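Ticket 584: Snack gift boxes, items do not fit in new box size
Opened by: Mélanie Gagnon, packing, Beaulieu
Assigned to: Hayley Catterall, supplies, Mernside
Status: waiting for reply
Priority: normal

March 28, 2018, first message (Mélanie)

Hello Hayley,

I write to you because we have a problem with the pink boxes, the new delivery from Grorwood. We have to prepare 187 gift boxes for the Grudum order and I have stopped after the first 43. The snacks go in, but the lid does not close flat. There is a small gap at one corner and the lid jumps up again when I take my hand away.

I used the same packing list as in December. I did not change the items. The order inside is also the same as on the sheet: the long packets first, then the filled cookies, then the small things on top.

Please tell me if the box is different or if I do something wrong.

Reply (Hayley)

Hi Mélanie. Thanks for stopping before doing the lot. Can you measure the inside of one new box and one old box, if you have any old ones left? Inside, not outside. Also check which long packet you have. The supplier has two lengths and the name on the invoice is the same for both.

Second message (Mélanie)

I have measured. I found two old boxes on the shelf behind the tape, so I could compare.

The new box is the same in width. In length it is shorter by 8 mm. The height is the same, I measured it twice, because at first I thought the height was the problem.

The long packet is the same one as in December, I compared it with a packet that stayed in the sample drawer. So it is the box and it is not the snack.

What I tried:

1. Long packet flat along the wall. It is too long now, the end bends up and pushes the lid.

2. Long packet from corner to corner. It fits, but then the cookies must lie on top of it, and they are pressed. I opened one to look and the cookie was broken in two. This is not nice for a gift.

3. Folding the flat end of the packet under. It closes, but after some minutes the fold opens and the lid is up again.

4. Without paper filling. Lid closes, but everything slides when I shake the box. I think it will arrive in a mess.

Reply (Hayley)

Number 2 sounds closest. Try putting the cookies down first, along the right wall, and leave the long packet for last. It's soft enough to go over the others. The cookies are the only thing in there that really minds being squashed.

Third message (Mélanie)

I tried it this way with five boxes. The cookies go along the wall, lengthwise, the green one goes in at an angle next to them, and the long clear and pink packet comes last.
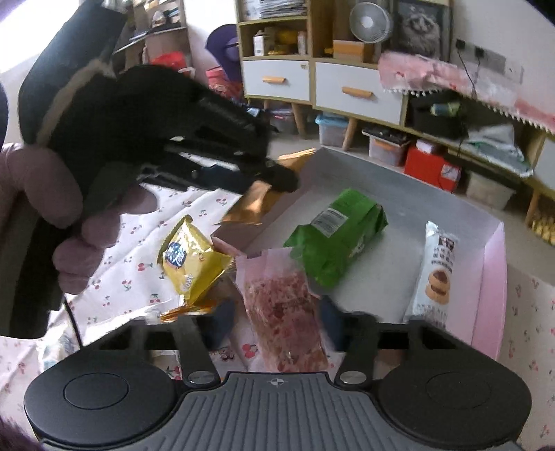 With this order the lid closed on four boxes of five. On the fifth one it closed after I pressed the air in the green package to one side. I left all five under a tray during lunch and they were still closed when I came back. I opened two and the cookies were whole.

I have three questions left:

- Can I use half of the paper filling? With the full quantity it is again too tight.
- The 43 boxes from this morning, must I repack all of them? I would prefer yes, but it takes most of an afternoon.
- We have 700 of the short boxes in stock. Do we keep them or do they go back to Grorwood?

I wait for your answer about the filling before I continue. The labels are already printed, so this part is not late.

Reply (Hayley)

Half the filling is fine. Yes to repacking, sorry. I'll ring Grorwood about the stock, so please keep the unopened cartons sealed until I've spoken to them. I'll change the packing sheet tonight so the cookies are step one.

Fourth message (Mélanie)

Thank you, it is clear. I begin with the repacking now. Please leave the ticket open until the sheet is changed, I will print the new one for the table.

Related tickets
Tape does not stick on pink lids
Packing sheet: wrong order of steps for tea boxes
Grorwood delivery, two cartons with wet corners
Barcode labels print too light
Where to order paper filling (Beaulieu)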